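Teaching an arm to pull a drive by hand: guide it or drive it remotely?

Posted in Arms and Grippers, 18 November 2020

Selina Moser

Hi all! I'm having way too much fun with this and could use some advice from people who have done it longer.

We have a small bench at Rastelell where we're teaching an arm to take old desktop PCs apart. The first job is getting at the drives, so the gripper has to reach into the case, close on the blue plastic latch, and ease it off without snagging the SATA cables. Before we let it near a real case we have it grab a blue block in a gray practice board, and it got surprisingly good at that after only 20 demonstrations!

The case is another story. I've tried holding the arm and moving it through the task myself, and I've tried driving it with the remote handset. Holding it feels natural but my paths come out wobbly near the end. The remote is smoother, but I'm slow, and I lose my sense of depth once the fingers are down among the wires. Which one would you record with? And do I need to throw out the wobbly ones?

Practice board and PC, both from the wrist camera:

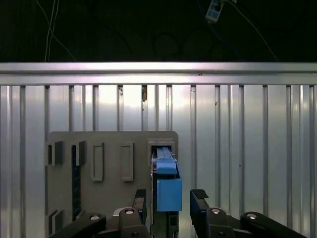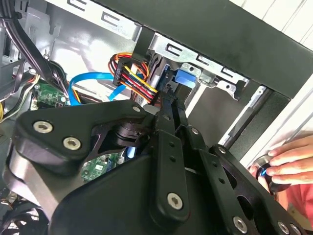 Kilian Wieser

Both, and I mean that in the happiest way, because mixing them fixed nearly everything for me! Guide the arm by hand for the long move into the case, where a little wobble doesn't hurt anything. Stop a finger's width short of the latch. Then switch to the remote with the speed turned way down (mine is at 4 percent) and do the last bit from there. You can save it as one demonstration as long as your recorder keeps the same clock running through the switch. Check that first, mine didn't and I had to redo a whole batch.

About depth: try to work from the wrist view while you drive, and don't peek over the top of the case. If you steer by something the arm can't see, it has a hard time learning why you moved when you did. It feels awful for an afternoon and then you get used to it.

Keep the wobbly ones if they end with a good grip. I'd only toss the ones where you stopped and sat there thinking. Long pauses teach it to pause, and then you get an arm that hovers over the latch forever. You can also trim the pauses out afterward if the rest is good.

Oh, and shift the case a little between takes! I recorded 145 without moving mine and the arm was lost as soon as I bumped the table.

cellumcombe_tinkerer

just use the remote. hand guiding never worked for me, but my arm is an old one with stiff joints so maybe that's it. 297 demos for one connector and it was worth it, so cool when it finally goes by itself

Selina Moser

Thank you both! I had no idea about the pauses, and I have plenty of those. Going to trim them tonight and try the switch-over with the speed turned down. Kilian, do you close the fingers during the remote part too, or do you have that on a separate button?

Kilian Wieser

Remote part, same handset, on the trigger. Make sure the finger opening gets recorded along with the joint positions. Have fun with it!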